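January, evening

I came to the workshop after supper and stayed longer than I promised. The stove was already lit, so I could work without my coat. Brendan Breathnach was at the lathe and we did not speak much, which suited both of us.

First I must write down the thing with the cable, so that I do not forget it again. The arm stopped two times last week when the wrist turned far to the left. I believed it was my program. I read the whole log, 2,589 lines of it, and found no mistake in my part. Tonight I moved the wrist slowly by hand with the power off, and I felt the cable pull at the upper joint. It was simply too short in its loop. I took off the two clips, gave it more slack and fixed it again with only one clip. After this the wrist turned fully both ways, and there was no stop.

Then I continued with the task for the bin. The arm must take the bath sponge on its handle from the floor and drop it into the blue bin. I chose this sponge in the autumn because it is light and cannot break anything, but the handle is a difficult shape. It is flat, and when it lies on the floor there is very little for the fingers to hold. My old approach came from straight above and pushed on the handle. Now I let the gripper come down at an angle, with a low speed for the last 30 millimetres.
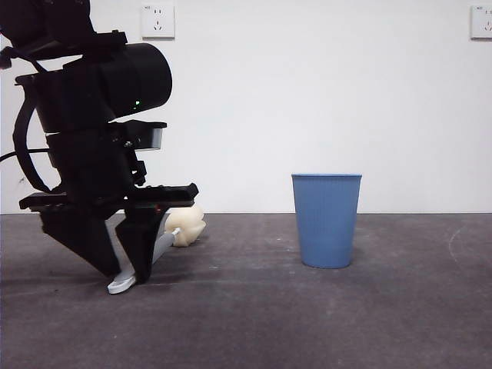 How low can the fingers go before they scratch the floor? Two millimetres above it is my limit at present, and I would not go lower until the base is screwed down properly.

The base is still my worry. It stands on the plate which I bought second-hand in Olten, and the plate has a small bend. When the arm reaches far out, the numbers for the height are not the same as when it is close. Brendan says I should throw the plate away and make a new one from thicker steel. He is probably right, but I paid for it and I carried it home on the train, so I will first try with thin washers under one corner.

I made 31 attempts in total before I stopped. In 16 of them the sponge went into the bin. This is better than before Christmas, when I was happy with one in four. Most of the bad ones were the same mistake: the fingers closed too near the end of the handle, and the heavy side turned down and slipped out. I must move the gripping point closer to the sponge – perhaps by the width of one finger, not more.

I also changed the name of the program. It was called "test_new_new", and Brendan laughed at me. Now it is called Udau, after the village of my grandmother.

For next time: washers, the new gripping point, and ask Brendan if he still has the long screws. Also bring milk, we used the last of it at nine o'clock.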